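22 December 2022. Notes from the Furitz open day, typed up on the train, will fix later

Got there late, missed the coffee. Furitz is the bedding and small furniture people, two floors above a tile warehouse, showroom upstairs and cutting tables down. Joyce Makokha had already started the tour so I tagged on at the back with my coat still on.

Cutting floor first. Long rolls, a lot of lint, radio going. They buy the sheeting in from Nastex and do the cutting and hemming themselves. Joyce did the hem talk — double fold, straight stitch, backtack at the corners. Asked about shrinkage. She said they wash a piece from every roll before cutting and write the result on the roll tag in marker. Saw the tags. Terrible handwriting, all of them.

Two sewing lines, only one running, half the crew off for the holidays. Fikri Ginting does the corner elastic on the fitted ones, fast, didn't look down much. He let a kid from the tour press the foot pedal on a scrap. Kid loved it.

Then upstairs, which is what I came for. Rooms set up as rooms, carpet and all. Beige carpet, dark brown padded bed base, light wood nightstand with a paneled front. I'd put the same nightstand in my own guest room, the panels look better than in the October catalog, where they came out orange. 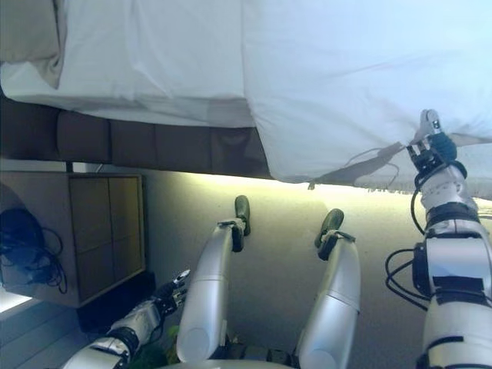 Spent most of my time on the bed topic. The Furitz line is that a flat sheet should be cut big, bigger than most stores sell, so there's enough to go under the mattress and stay there. Tirta Entili ran this part. Her order for making a bed: center the sheet by the fold line, foot end first, then the corners, sides last. Pull the hem out before you tuck it, otherwise the crease goes under with it and you sleep on a ridge. I've been doing sides first for 20 years, so.

She had us all try on a spare mattress. Mine was bad. A man next to me did hospital corners like he'd been in the army, wouldn't say where he learned it. Also learned that you lift the mattress with your forearm and not your fingers, much easier on the nails.

Padded bases: she likes them for shins (agreed) and doesn't like them for dust. Vacuum with the brush along the seams, top to bottom. Don't rub a wet cloth on the fabric, blot it. Somebody asked about cats. Long answer, short version was no.

Prices. The base wasn't on the open day sale, annoying. Sheets were, and there was a bin of seconds by the stairs where I picked up a king flat and two pillow cases, small weave faults, can't find them now that I'm looking. Membership thing called Zirkance at the desk, you get points, I didnt sign up.

Last stop was the fabric corner with So-yul Um. She keeps the tans and beiges, says they're the hardest to match from one dye batch to the next and the first ones people send back. Good talk on edges too. A fringe you want and an edge that's coming apart can look alike from across a room — tug one thread, if it slides right out the edge was never finished. She said to trim stray threads with small scissors and never pull. I pull. Everyone on the tour admitted to pulling.

She's also fussy about looking at cloth in window light, wants you to take it over and hold it up. Showroom bulbs make every beige look nice, her words. The heavier tan stuff comes from Hutsuliak, sold by the yard, minimum 2 yards, good for throws or a simple curtain if you line it.

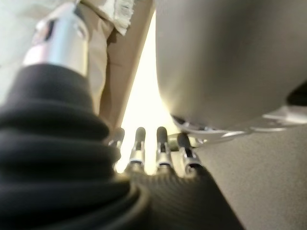 Should you wash a new sheet set before putting it on the bed? So-yul says wash it once, warm, by itself, and take it out of the dryer while it's still a little damp so the hems lie flat.

Same goes for the seconds, she said, and expect more lint from those the first time.

Finished with tea and some very dry cake downstairs. Fermín Quezada, who runs the place with Joyce, gave a short speech over the radio. They made 2,000 flat sheets this fall, best season so far, and want to add a second showroom room with a narrower bed for small apartments. 77 names in the guest book when I signed, mine was 77. He was pleased about that, I think he'd hoped for fifty.

Getting there: take the 2 bus, not the train, the walk from the station is all uphill and there's no sidewalk for the last part. Parking behind the tile place but it fills up. Stairs only, no elevator that I saw, so call ahead if thats a problem.

To do: measure guest room, ask Joyce if the nightstand comes in a lower hight, find receipt for the pillow cases.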